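Two arms, one attic and a very stubborn window

The students in the Prasberg robotics club talk about their attic room as if they'd signed a lease on it. It exists only in a simulator, but they know every brick. The club meets after classes to teach a two-armed robot small household jobs, and the project, called Ninimik, has grown from 2 members to 19.

"We wanted a room with problems in it," says the student who leads the programming group. "A big flat floor is fine for a week. Then you want furniture, you want a window up high, you want stuff that gets in your way!"

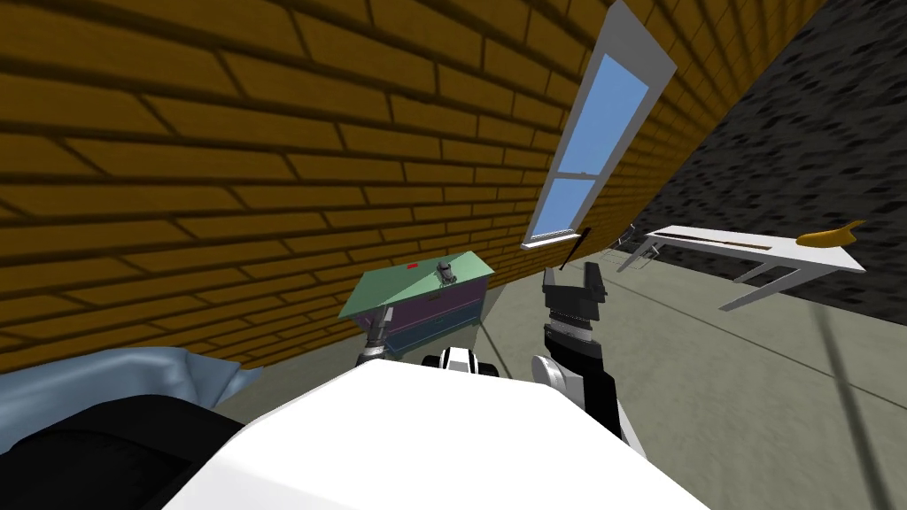 PRASBERG, March - The job this month is the rod. The robot has to take hold of a thin dark rod and keep it steady near the window, with furniture on the floor and its own wide body blocking part of the view.

"Everybody thinks grabbing is the hard bit," the club's leader told me, already pulling up a chair so I could try it. "Grabbing is great. You get that on your first afternoon. It's the angle! If the rod sits crooked between the fingers, then the far end is somewhere you didn't plan, and now you're doing geometry at eight at night."

I tried it. I drove the arm into the desk twice and was told, kindly, that this was above average.

The club keeps every run, good or bad, and the log stood at 1,473 when I visited. New members read through old failures before they write any code. "I learned more from the bad runs than from the manual," one of them said. "You see somebody else turn the wrist too early and you think, oh, I do that."
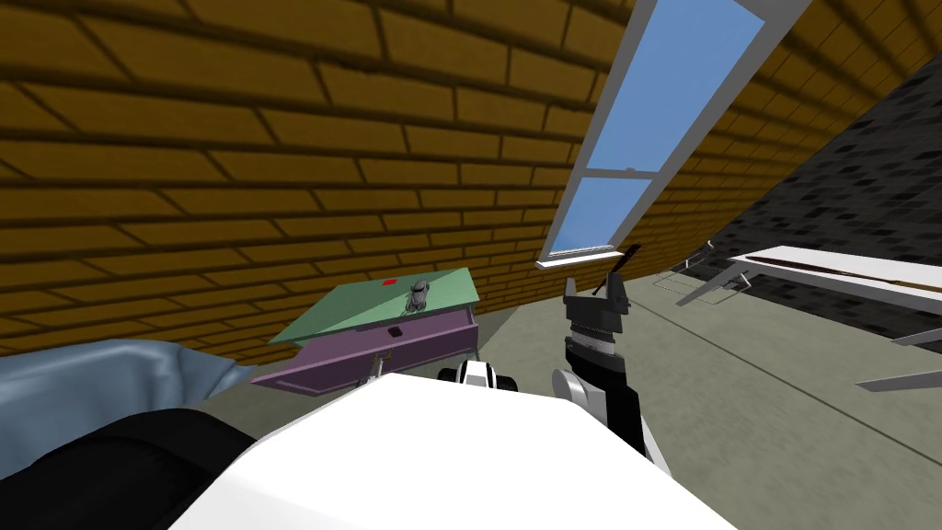
Cherkaoui, asked what the newer students find hardest, said that it was slowing down, and that most of them want the arm to move at full speed long before they can say where its fingers will end up.

The programming lead agrees, up to a point. "Slow is good for learning. But we have the Kutano meet coming, and runs there are timed, so we're going to have to get quick - and I can't wait."

Before I left they let me have one more go at the rod.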